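Yang ribbon mic and the Undell preamp – worth the extra?

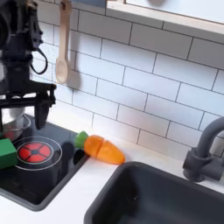
lomby_lane
Hello all, hope everyone's keeping well. I've finally saved up for a ribbon mic after years of promising myself one, and the Yang at 127 pounds looks lovely value. My worry is gain. My old Trurkunura interface gets hissy past three o'clock on the dial, and I mostly record quiet fingerpicked guitar and a bit of my own mumbling. Do I need the Undell preamp as well, or am I fretting over nothing?

oldreels
Welcome to the ribbon club! I had the same Trurkunura for years and was terribly fond of it, but with a ribbon on soft guitar you'll hear the hiss, I'm afraid. The Undell gave me 20 dB of clean gain and I've never looked back. Buy it once and be done with it.

tapehead_jo
I'm going to disagree, with love. I've made two whole EPs with the Yang straight into a Trurkunura. Move in closer, play a touch firmer, roll a little bottom off afterwards – lovely. Spend the money on a rug and some thick curtains.

oldreels
Closer means boomier, though, and a ribbon is boomy enough at a foot away. A rug won't help with that.

tapehead_jo
Fair, but that's what the low cut is for.

quietcorner
Could you borrow one first? The Lomby hire shop let me have an Undell for a weekend and it settled things for me (I kept it, sorry Jo).

lomby_lane
Thank you all, you're very kind. I'll order the mic, try it at nine inches with the low cut in, and ring the hire shop if the hiss drives me mad. Will post some clips once I've restrung the guitar.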